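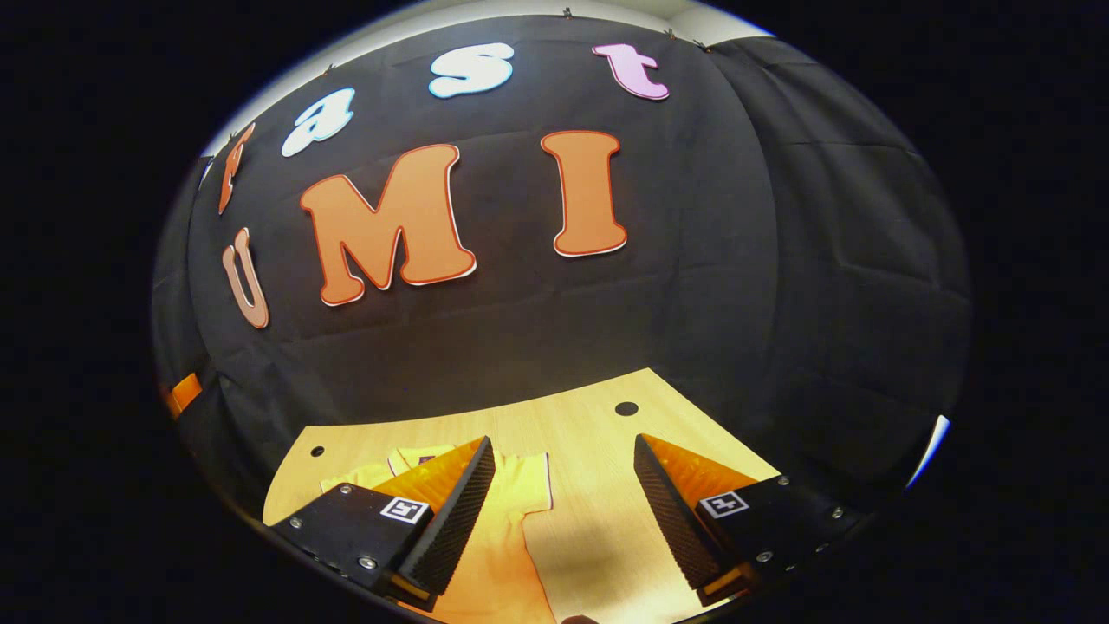
*A yellow T-shirt between the fingers of a hand-held gripper, seen from the tool's own camera. Each finger carries a ridged pad and a square marker.*

The **Serasus Midell** is a hand-held gripper kit sold by Serasus for recording demonstrations of manual tasks. An operator carries the tool by its handle and performs a task with its two fingers, and a camera fixed to the body records what the fingers do. The recordings are used to train control software for robot arms fitted with matching fingers. The kit is offered for purchase and, in some regions, as part of a recording service run by Goodall, a contractor based in Kurklow.

## Background

Serasus was formed as a supplier of replacement fingers and pads for laboratory grippers. Customers who bought the pads often built the rest of the tool themselves, and the company began selling complete assemblies after repeated requests for a version that needed no machining. The design belongs to the same general family as UMI, the Universal Manipulation Interface, in which hand-held grippers take the place of a remotely operated arm during data collection.

The name Midell was first used for the second version. The earlier one was sold only as a parts bundle and is no longer supported.

## Design

### Fingers and pads

The tool has two opposing fingers that slide toward each other when the trigger is squeezed. A soft ridged pad lines the inner side of each finger and is held by a wedge-shaped bracket. The pads bend around an object under light pressure, and they are the part most often replaced. Brackets are supplied in translucent orange or plain black. The two colors are the same in shape and can be exchanged.

### Markers

A black-and-white square marker is mounted on the upper face of each finger. Software reads the two markers in the video and works out how far apart the fingers are, so the tool needs no electronic sensor in the trigger. Markers must be kept clean and flat. The manual warns against covering them with clear tape, which can produce glare under overhead lights.

### Camera

The camera has a very wide lens and produces a rounded picture with dark corners. The fingers remain in view at the lower part of the picture for the whole recording. Serasus does not include the camera in the base kit, and buyers may fit their own if it matches the mounting plate.

### Weight

The assembled tool weighs 584 grams without the camera. The maker recommends rest periods during long sessions, especially where the work requires the arm to be held out over a table.

## Contents of the kit

The base kit contains the following:

- one assembled gripper body with handle and trigger
- 4 ridged pads, of which two are spares
- a sheet of printed markers
- a calibration card
- a set of screws and a driver

A second kit is needed for two-handed tasks. Matching fingers for a robot arm are sold separately.

## Use

Typical tasks include sorting small goods, setting out tableware, and handling clothing. Garments are among the harder subjects, as a shirt takes a different shape each time it is put down. The manual devotes a chapter to them. It advises laying the garment on a plain table, keeping the collar and sleeves within view at the start of each recording, and approaching the cloth at a low angle so that the pads can slip under an edge.

A calibration recording is made at the start of each session by opening and closing the fingers fully. It should be repeated whenever a pad or marker has been changed.

## Recording service

Goodall offers the Midell as part of a service in which its own operators carry out tasks set by the customer. Work is priced by the session. In its published terms, a standard order consists of about 189 recordings of a single task, delivered with calibration files and a short written report. Customers may supply their own objects, and orders are normally completed within 9 working days.

## Reception

Users have generally regarded the kit as simple to set up, and the lack of wiring in the fingers has been noted as an advantage for repairs. Criticism has centered on the trigger, which some operators find stiff, and on the cost of replacement pads. Loss of marker tracking in dim rooms has also been reported. A later revision of the software added a warning when either marker cannot be read.

## See also

- Imitation learning
- Robot end effector
- Fiducial marker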